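6 min read

3.2 Surface finish and perceived color

Color names given by viewers depend on gloss and grain as well as on hue. To separate these factors, we asked 20 raters at the Deltside site to name and rate surfaces shown on a calibrated display in a darkened room. Raters worked alone and could take as long as they wished over each surface. The full set yielded 1870 usable ratings; 904 of these concerned smooth surfaces, and the remainder concerned grained ones.

Smooth surfaces were named more consistently. Raters tended to settle on a single basic term, such as "yellow," and seldom changed it on a second viewing. Grained surfaces drew compound terms ("brownish red," "dark wine") and wider spread on the lightness scale. Villanueva and Van Damme report a similar spread for woven cloth. We attribute it to small highlights and shadows within the grain, which leave the rater to choose between a local and an average color. Lightness scores were therefore analyzed separately for the two groups. Figure 4 shows one surface of each type.
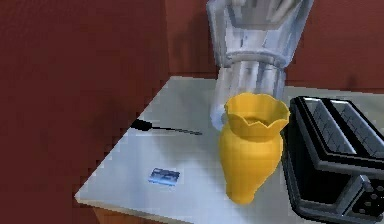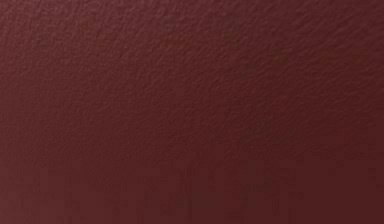
Figure 4. Rendered surfaces. First panel: smooth yellow vase on a white table. Second panel: dark red surface with a pebbled, leather-like grain.

Contact: Hilde Verstraete, Deltside | Back to top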